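# Do battery saver apps save any battery?

Your tablet says 15 per cent. You're halfway through a level. Then an advert pops up: "Make your battery last TWICE as long! Tap here!" Should you tap? 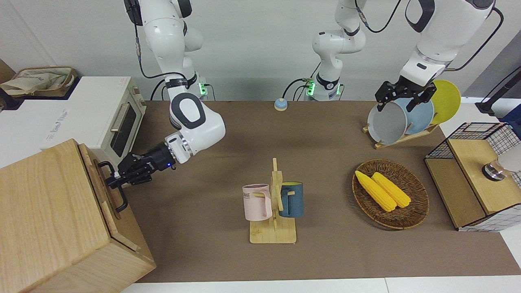 One reader wrote to us to say that of course you should, as the app is free and it made the number go up straight away. It went from 80 to 81, apparently, without even being plugged in.

Hmm. Let's think about that number.

## Where the number comes from

A battery isn't like a bottle of squash. You can't look through the side and see how much is left. Your phone or tablet has to work it out. It measures things like how hard the battery is pushing and how much electricity has gone in and out, and then it makes a very good guess. The guess is what you see in the corner of the screen.

Guesses can wobble. If a game stops and the battery gets a little rest, the guess might go up by one. No new electricity has turned up. So one extra per cent doesn't prove much, whatever the app says.

## What the app is doing

We looked at one called Selta Boost. You press a big green button, a rocket flies across the screen and a message says "273 problems fixed".

What were the problems? It doesn't tell you. We pressed the button again a minute later and it found more. Either that tablet breaks very quickly or the message doesn't mean a lot.

Mostly, apps like this one try to shut your other apps. That sounds sensible, doesn't it? But phones already look after this by themselves. When you leave an app, the phone usually puts it to sleep, and a sleeping app uses very little. If you shut it completely, the phone has to start it again from the beginning next time, and that can use more battery than leaving it alone.

Meanwhile the saver app is running too, with its rocket and its adverts. All of that needs electricity.

## "But it has thousands of stars"

So it does. Ask yourself when people gave those stars. If an app asks for a rating just after the rocket has landed, people may feel pleased and tap five. They haven't had time to find out if the battery lasted any longer.

Another app, Sternico Power, says it can "heal" an old battery. No app can do that. The stuff inside a battery slowly changes as you use it, and it holds a bit less each year. The box for the Flunditz tablet says its battery is made for 500 full charges. Using half the battery today and half tomorrow adds up to one full charge, so plugging in twice doesn't always count as two. (Is 500 the right number? We only have the box's word for it.)

## Things that do help

- Turn the screen brightness down. On most phones and tablets the screen is one of the greediest parts.
- Use the battery saver that came with your device. It's in the settings, and you don't need to download anything.
- Keep it out of the hot sun. Heat makes batteries wear out faster.
- Look at the battery page in the settings to find out which app is using the most. It might be your favourite game – sorry.

## Try it yourself

Don't just believe us, either. Start with a full battery and watch the same film two evenings running, once with the saver app switched on and once without. Keep the brightness the same both times. Write down the number at the end of each.

Two goes isn't many, so do it again if you can stand the film. And ask a grown-up before you download anything, even if it's free.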